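Gavero共享工坊 双臂工作台搭建与使用提示
小型机械臂小组编，2024年4月12日修订

本页适用于在家中或共享工坊自行搭建桌面双臂装置的成员。台面安装、走线及抓取练习应依下列次序进行，未完成前项者不宜通电。

一、台面与围板
围板宜选用素色、无花纹的板材，内侧不张贴任何物品。台面前沿横梁的紧固件每使用41小时复紧一次。横梁漆面磨损不影响使用，但紧固件松动时应立即停机。两臂底座之间须留出足够距离，使两侧夹爪均可到达台面中部。

二、走线
线缆应沿连杆外侧布置，在肘部与腕部附近留出弧度，以扎带或线夹固定。扎带不可收得过紧。底座下方的余线应单独盘成一圈，不得与台面边轨接触。初次通电前，以手缓慢推动各关节至极限位置，检查线缆有无拉扯。

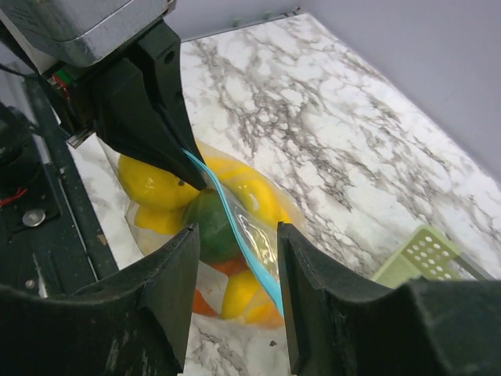
图1 透明塑料袋与袋口处的夹爪，右侧为浅绿色塑料篮。

三、塑料袋的处理
软质薄膜容易反光起皱，夹取位置应选在袋口边缘，避免将指尖直接压向袋底。夹持力先设为最低一档，逐次增加。袋内物品大小不一时，先取靠近袋口者。袋子破损后即行更换，碎膜不得留在台面上，以免卷入关节。

四、篮子的摆放
收纳篮应选用带孔、边沿平整的塑料篮，长边与前后方向大致一致，置于两臂均可触及之处。篮与袋之间留出一段空台面，便于夹爪转向。
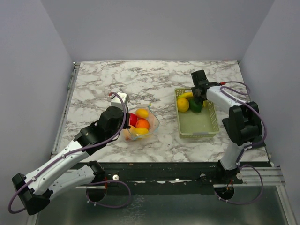

图2 双臂工作状态：左侧为敞口塑料袋，右侧篮内水果集中于后端。

五、双臂配合
两臂同时进入台面中部时，应先降低速度，并规定其中一臂让行。程序采用Vudska控制脚本的，须在参数表中填写让行臂编号；沿用Mekeck旧版脚本的，应先完成零位校准。操作者的手不得在通电期间伸入围板以内，需要调整物品时先按下急停。
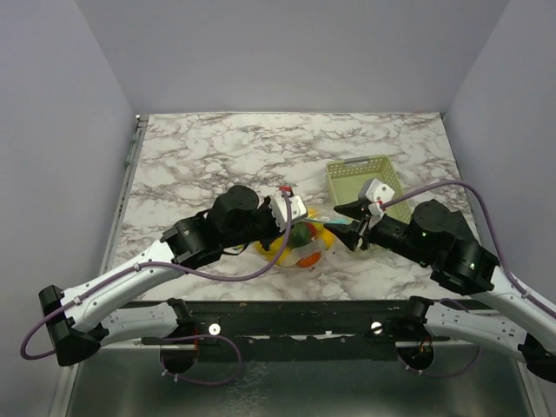 图3 两侧夹爪相对，中间为玩具食物，线缆经腕部上方绕行。

六、收工
双臂回到停靠位后再断电。台面用微湿软布擦拭，底座一侧只用干布。练习用物品清点后放回308号柜，钥匙交还前台。故障情况记入登记簿，注明日期与所用脚本版本。

台位预约及备件领取请至407室办理，每次预约以2小时为限。十月起执行的新时段表另行张贴。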